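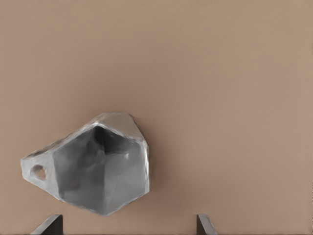 Home | Guides | Data Collection | Simulation | Contact
Print this page | E-mail this page

Recording Grasp Demonstrations in Simulation

Guide maintained by Anneli Halonen, Plundgate Manipulation Laboratory. Last reviewed in May.

This guide sets out the procedure for recording simulated grasping demonstrations for the Pacheco training set. It applies to all operators working with the single-object tasks. Operators recording on physical arms should consult the separate Itard procedure.

Before you begin

You will need an operator account, the current Ristier scene package, and a calibrated hand controller. Confirm that the package version shown at startup matches the one on the assignment sheet. Demonstrations recorded with an outdated package cannot be merged and will be discarded.

Each assignment consists of 246 episodes of one object. Operators may divide an assignment over several sessions, but should not share it with another operator.

Setting up the scene

1. Open the assignment and load the object. Open vessels with a handle, such as cups and small pots, belong to the group named "hollow, handled."

2. Select the plain surface. Textured surfaces and added clutter are introduced at a later stage by the rendering team and should not be switched on during recording.

3. Check the wrist view. With the gripper at its starting height, the tips of both fingers should be visible along the lower border, and the object should lie wholly within view. If either finger is missing, reset the camera mount from the Tools menu.

4. Request a random pose. The object will be placed at a new position and angle. Accept the pose as given unless the object is out of reach. Repeatedly asking for easier poses narrows the data and is the most common fault found in review.

Recording an episode

1. Start recording with the fingers open and the arm still. Hold this position for one second.

2. Move toward the object in a single, unhurried motion. Small corrections are acceptable and useful. Long pauses are not.

3. For handled vessels, grasp either the rim or the handle, as stated on the assignment sheet. In a rim grasp, one finger enters the cavity and the other stays outside the wall. In a handle grasp, close on the flat sides of the handle. A hole in the handle is not to be used as a grasp point.

4. Close the gripper, lift the object clear of the surface, and hold it for 3 seconds.

5. Stop recording and assign a label: success, slip, or miss. Slips and misses are kept. Do not delete them.

Faceted models

Several objects in the package use low-polygon meshes. Their flat planes can cause the contact solver to report touch slightly early, particularly at creases and along a narrow rim. Judge contact by the force readout and continue closing until the value is steady. Where the object jumps or spins on contact, label the episode "solver fault" and request a new pose.

Review and submission

Play back every thirteenth episode before submitting. Helge Skjelbred carries out the second review and returns assignments in which the labels and recordings disagree. Corrections are made by recording new episodes; existing files must not be edited or renamed.

Submitted assignments are locked at 6 p.m. and enter the next training run.

Related guides
Calibrating the Hand Controller
Itard Procedure for Physical Arms
Labeling Slips and Misses
Ristier Scene Package: Release Notes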